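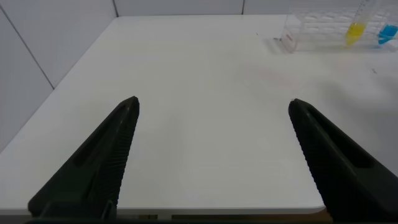
I've worked the sample bench at Trundham for 4 years, and until September the job was mostly my right thumb. You open a tube, you close a tube, you move it to the next rack, and you do that for 200 tubes on a slow day and almost 260 on a bad one. My doctor had a name for what was going on in there and a brace to go with it. So when the Olleck arm went in I was a lot less grumpy than people expected! It has two long black fingers with little ridges down the inside, and to them a yellow tube and a blue tube in a clear rack are just two more things to pick up. They don't get sore.

What I wasn't ready for is how much of my day is now about tidiness. I used to set a rack down wherever my elbow left room. Now racks go where the arm has been taught they go, and if I'm off by a finger's width it stops and waits for me, very politely, with a beep I have started hearing in the shower. We fought about the beep for a week (you can turn it down, it's three menus deep in Sodar, the software that runs the whole thing, and yes I wrote the steps on a sticky note).

The other change is the talking. There used to be two of us on the bench all morning and we'd get through entire TV seasons, plot by plot. My bench partner moved over to the Akyol line, same building, other end of the hallway, and she likes it there, better hours too. I get the arm. I do miss the company, and I told my manager so when she asked how the rollout was going, and she wrote it down, so we'll see.

Nobody on our bench lost a job over this, which was the first thing my mom asked. I'm paid the same, I do more checking and less twisting, and I'm supposed to start the Sodar training soon so I can teach it new rack positions myself. The brace is in a drawer. I knitted half a sleeve last weekend, first time in ages, and now I have to find where I put the pattern.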